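News from the Drunwood Guest House Group

Dear members,

In June we changed the breakfast hours. The kitchen opens now at 6:30, because many guests take the early bus to Grakby. Marlies Schnyder has made a new plan for the shifts, and it hangs beside the staff door. Please read it before you ask her for a swap.
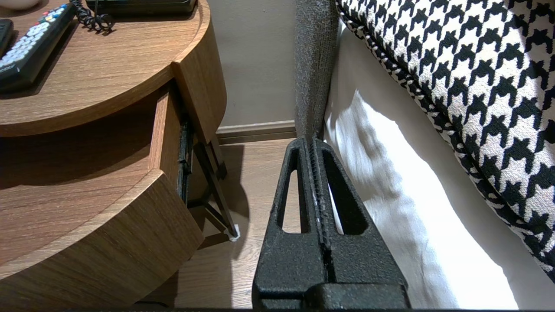
Quiet hours

We received 4 letters about noise in the upper corridor. Efa Pritchard answered all of them and offered to each guest another room for the next stay. From now, the cleaning carts stay downstairs until nine in the morning. A guest who sleeps late can also call the front desk and ask for cleaning after lunch. 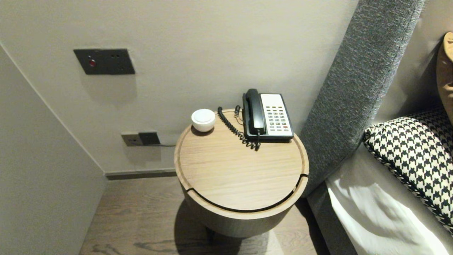 The night desk is still with Adi Raju, who will be glad if you write every request into the book, also the small ones. Last month a wake-up call was forgotten in this way, and the guest missed his train.

The collection for the garden benches has reached 3,313 dollars. We need only 100 more. Envelopes can be given to Bayu Lau.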